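Robotics club notebook, kitchen cleanup project
Friday, started writing at the end of the session, finished at home after dinner

Well, we got through a lot more than I thought we would, and I want to put it down while I still remember who did what. For anyone who missed the last two meetings: the student project this term is counter cleanup. We collect demonstrations with the hand-held grippers, one in each hand, and then the students train a policy on what we collected and we see how badly it does on the arm back in the clubroom. (It did pretty badly in March. It was also a great day.)

Episode count at the start of the afternoon was 2,083 in the shared folder. After Jhun Dela Peña went through them and threw out everything with a bad start or a gripper that never closed, we were down to nearly 1,000 — which hurt a little, I won't pretend it didn't. But he was right to do it. A lot of the early ones were recorded before we agreed on where a demonstration begins, and you can tell. Some start with the jaws already on the object and some start with a long stretch of somebody deciding what to pick up.

So the new rule, and please can everybody stick to it: both grippers start open and clear of the pile, you pause for one slow breath, and then you go. Same at the end. Let go, back off, pause, stop the recording. Efren wrote it on tape and stuck it to the lid of the laptop, so there's no excuse.

Naming. Each pile layout gets a name now, because "layout 4b new new" was driving me up the wall. The students picked them and I have no idea where they came from. Usness is the easy one with hard objects only, cups and lids, nothing that folds. Esta is soft things only. Dallia is everything together, cloth on packaging on more packaging, and it's the one we spent most of today on. Please type the names the same way every time, the script is fussy about capital letters.

Cloth is still the hardest thing, to my surprise and to the surprise of none of the students. The trouble is that a good grip and a bad grip look so much alike from the wrist camera. You close on a fold, it seems like plenty, and then you lift and you've only got the top layer. Efren Panganiban has been trying a lower approach, coming in almost level with the counter and letting the tips slide along on either side before he squeezes. He thinks it's slower but cleaner, and I'm inclined to agree with him, though I'd like to see it from someone with less patience than Efren before we make it the standard way.

Anything shiny or see-through is the second hardest. The tracking doesn't love the glossy counter to begin with, and then clear plastic on top of it gives the model very little to hold on to. Jhun wants to try the same layouts with the blinds down. Fine by me, but let's keep those in a separate folder until we know whether it helps, and write the lighting in the notes column. I don't want to be guessing next month.

The Śliwiński script (we're still calling it that, and I suppose we always will) ran over the whole set while we were having snacks and flagged 341 episodes where the two grippers came closer together than our limit. I looked at a handful and they seemed all right to me, just two hands working in a small space the way two hands do. My feeling is that the limit is too strict for Dallia and we should loosen it a bit instead of throwing away perfectly good work. Jhun disagrees! We'll look at them side by side next time and settle it over something to eat.

Target for the first real training run is 900 episodes in Dallia alone. We're not there. But the pace was much better this afternoon once people settled into pairs, one recording and one resetting the pile, and swapping when the arms got tired. Arms do get tired, by the way. The grippers feel like nothing when you first pick them up.

Things to do before next time:
Charge both battery packs, all the way please.
Tighten the jaw pins again and check them against the spare.
Jhun to send round the list of rejected episodes with reasons.
Efren to record a few slow ones for the new students to watch.
Me: fix the folder names, find the other tape measure, bring more paper for the reset sheets.

One nice moment to end on. The younger group asked if they could do the explaining at the open afternoon, and I said yes before they'd finished the sentence.

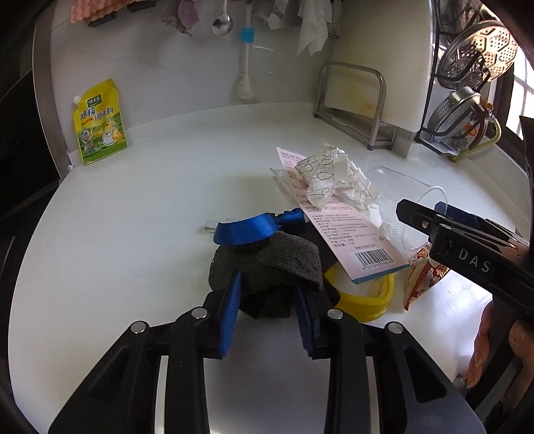

Dallia layout, gray cloth between the blue pads, second gripper coming in from the right.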